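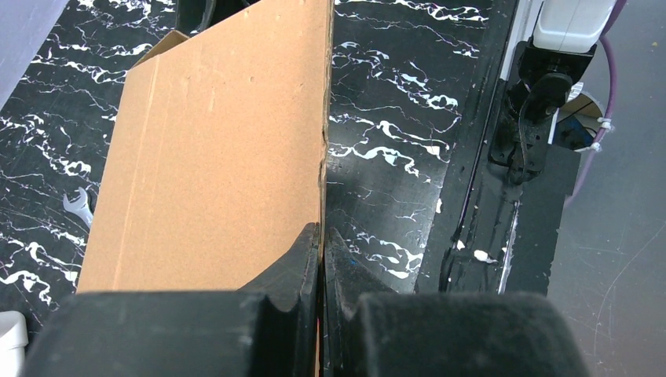
3. Reuse of corrugated boxes in small shops

3.1 Why the second trip matters

Most of what has been written about corrugated board follows it from the mill to the first delivery and then picks it up again at the baler. The stretch in between is the part we find fascinating! A box that has carried one load is often perfectly able to carry another, and shopkeepers know this far better than the literature does. They keep boxes under counters, behind doors and in the trunks of their cars, and they have firm opinions about which ones deserve a second trip.

Our field work took place in Montes and Siltia, two towns with very different retail streets. Montes has mostly food shops and a hardware store that seems to supply half the valley. Siltia is a market town, and its traders pack up and move twice a week, so boxes there lead a much harder life. Between them the two towns gave us 183 boxes, each followed from the day it was first opened until it was flattened for good.

3.2 Edges, flaps and faces

We had expected traders to judge a box by its bottom. They hardly ever did. When Guadalupe Zamudio ran the sorting sessions in October, she handed people a mixed stack and asked them to talk while they worked, and what they talked about was edges. A torn edge was the most common reason given for setting a box aside, well ahead of stains or old tape. Scuffs on the broad face were waved off almost every time ("that's just its skin," said a fruit seller in Siltia).

There is good sense in this. Much of the stacking strength of a box comes from its corners and the strips of wall next to them, while the middle of each panel tends to bow outward under load and carries less. A dent in the center of a face costs rather little. A crushed corner costs a lot, and a ragged edge is often a sign that the corner beside it has been pulled about as well. The traders had worked all this out with their hands, and their rankings agreed with our compression tests in a way that delighted us.

Figure 3. Corrugated board with faint dents and creases across its face. The right edge is slightly ragged, with the fluted layers exposed; an overlapping flap section forms a step near the upper left.

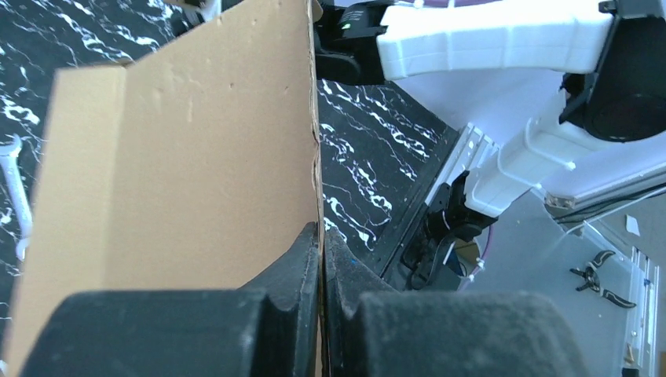

Flaps were the other surprise. Each opening and closing works the crease a little more, and once the outer liner splits along it the flap is good for very little. Boxes from Andasport, a sporting goods wholesaler, came with deep, soft creases and were opened and closed 11 times on average before the liner gave way. Boxes from Prolluleo, which ships bottled oil, used heavier board, and yet they failed sooner. The creases were sharper, and the stiff board seemed to crack where the lighter board folded.

3.3 Counting the trips

Over the whole study we logged 599 trips, where a trip means that a box was loaded, moved to a different address and emptied. The spread was wide. Plenty of boxes made one extra trip and went straight to recycling, and one banana carton in Siltia went back and forth to the same stall all season, gaining string handles and a new lid along the way. We grew very fond of that carton.

Damp did more harm than weight. Board takes up moisture from the air and softens as it does so, and in the store rooms where relative humidity reached 90 percent, a stack that had stood straight in the evening could be leaning by morning. Traders in Montes deal with this by standing empty boxes on slats. In Siltia they mostly use them faster, which works nearly as well.

One question we could not settle is whether boxes folded flat between trips outlast those left standing. Flat storage protects the faces but works the creases, and the number of trips in each group was too uneven to compare. We return to it in Section 5 with the second set of boxes.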